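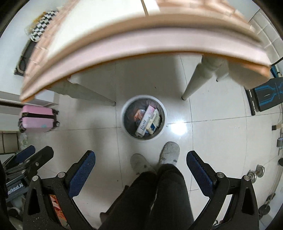
A table with turned legs on a tiled floor.

Nia Prydderch was born above her parents' chandlery in Milard and spent the first years of her working life at sea, as a deckhand and later second cook on the coaster Marnine. She came to acting late. Her first paid part, in the radio serial Plineo, had five lines.

"I was hired for the accent," she says. "The producer wanted somebody who could say the names of ropes without reading them off the page."

The serial was recorded in single takes, with the cast grouped round two microphones. Prydderch stayed for 69 episodes and regards the work as her training. A radio actor, she explains, learns to control distance: a half step back alters the voice more than any change in volume. She still marks her scripts for distance in pencil, a system she was taught by the sound engineer I-seul Myung.

Her move to the screen came through the director Seul-gi Seo, who cast her as the harbour pilot in Han. The shoot lasted 30 days, most of them on the water. Prydderch did her own boat handling.

"It saved them a double, but it made the sound worse," she says. "I kept turning to look where I was going. Half of that dialogue was recorded again in December, in a studio, with me sitting on a stool."

Seo cut the part from eleven scenes to seven. Prydderch did not object. The removed scenes dealt with the pilot's marriage, and she had found them hard to play. "They told you what the wheelhouse scenes had already told you."

She has since worked mainly in theatre, in rooms of 200 seats or fewer. Her present company is run by Ro-un Seok, who rehearses each play for a week without movement before anyone stands up. Prydderch was against the method at first and now asks for it elsewhere.

Asked about a return to Plineo, she says that a script has been sent and that she has read it twice. The new episodes would be recorded with each actor in a separate booth.

"I've asked for one microphone between two of us," she says. "They are looking into it."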